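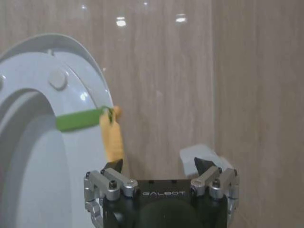 Callel, the facilities contractor, has spent the winter comparing two grippers for cleaning washrooms, and this week it put out a summary that reads a good deal more cheerfully than the figures behind it. The company wants an arm that can clean a toilet without a person in the cubicle. So far it has tried a two-finger linkage hand and a softer, padded hand from Nandivell, both on the same arm and with the same controller. The job sounds small until you look at the space. With the bowl close on one side, a green-handled tool at its edge and a glossy wall behind throwing back the ceiling lights, the two black fingertips have to find something to hold while the wrist camera deals with all that shine. A person does it half asleep.

The headline claim is that the linkage hand "performed reliably in a real washroom setting". The washroom in question is a single cubicle at Callel's training site in Dorano, used for every run. The tests began in December and came to 311 attempts at picking up a tool, split between the two hands. Callel does not say how evenly they were split. It does say that the linkage hand dropped the tool 17 times, and gives no such number for the padded one, describing it only as "less consistent on narrow handles". That may well be true. It would be easier to believe with the other half of the sum on the page.

There is also the question of what was being tested. Picking up a tool is one thing and scrubbing with it is another. The summary covers grasping, lifting and putting back. Scrubbing, where the handle twists and the bristles push against the bowl, gets one paragraph and no results. Callel says this will come in a second round.

Chiharu Oda, who ran the trials, was more careful than the summary when we spoke to her. "The pointed fingers are good at getting in beside the bowl, where there isn't much room," she said. "They are less good once the handle starts to turn. You have two small contact points and a wet plastic handle, and I wouldn't want to promise anything about that yet." She said the padded hand held on better in the few scrubbing runs they had tried, but was too bulky to reach some of the places a tool gets left. None of that is in the published version.

The camera was another headache. Oda's team tried 4 positions for it before settling on the wrist, which gives a close view of the fingers but tends to lose the rest of the cubicle. Reflections from the wall panels were mistaken for objects often enough that the software had to be told to ignore the brightest patches. Whether that fix carries over to a washroom with different lights, or tiles, or a window, has not been checked.

Callel says the next step is a trial at Soliman, the office park it already cleans under contract, where there are 400 cubicles across the site. It would not say how many of them the arm will be asked to work in, or whether a member of staff will be standing by to pick up whatever gets dropped. No price has been given for either hand. Nandivell said it had not seen the full results and would like to before it commented.

Cleaners at Soliman have been told the trial will not affect their hours. They have asked for that in writing and were still waiting for a reply when this was published.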